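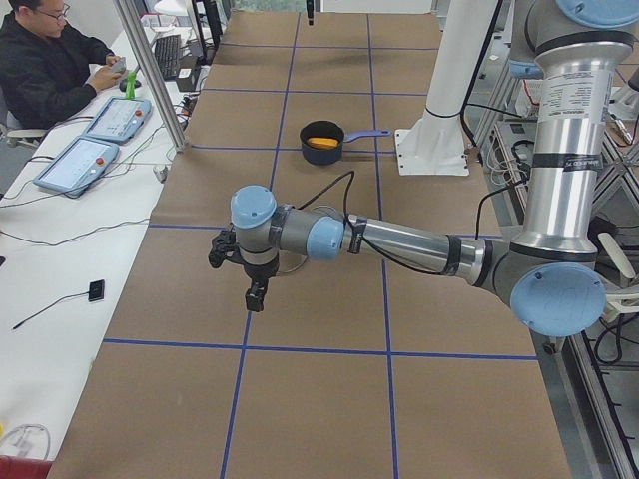
Can I leave brown kraft paper on my dining table for months?

Posted by Jaxon Caron in Home & Garden, Londden boards

So we have this big old dining table that does everything. Homework, sewing, dinner, my seed trays in March, you name it. I got sick of scrubbing glue off it and covered the whole top with kraft paper from a roll. I love it! But it's starting to wrinkle where people lean, and I'm worried about what's going on with the finish underneath. It's a shellac finish (I think — it was my aunt's). I also used painter's tape along the edges and one strip is right on the wood. Do I need to pull it all up, or can it stay till summer?

7 replies, showing the top 3

Bernadette Okafor
Pull the tape off the wood today, then worry about the paper. Painter's tape is made to come off within a couple of weeks, and on old shellac I wouldn't even give it that long. Peel it back low and slow, almost flat against itself, and if it fights you, warm it a little with a hair dryer on the lowest setting. Don't use alcohol on the sticky stuff, it'll eat shellac. A tiny bit of mineral spirits on a rag is what I use, tested underneath the table first.

The paper is fine as long as it stays dry. What gets you is a spill that soaks through and sits there, and you end up with a white cloudy patch. I change mine about once a month, wipe the table, let it air overnight and roll out a new piece. Tape paper to paper under the lip of the table and you never touch the finish at all. And use trivets! Paper does nothing against a hot pan.

bumgate_826
just get a vinyl tablecloth

Nguyen
I'd be careful with vinyl on shellac, mine stuck in July and left a pattern I can still feel. Felt-backed pad first, then paper on top. The pad cost me more than I wanted to spend but I've had it for years. Agree with Bernadette about the tape.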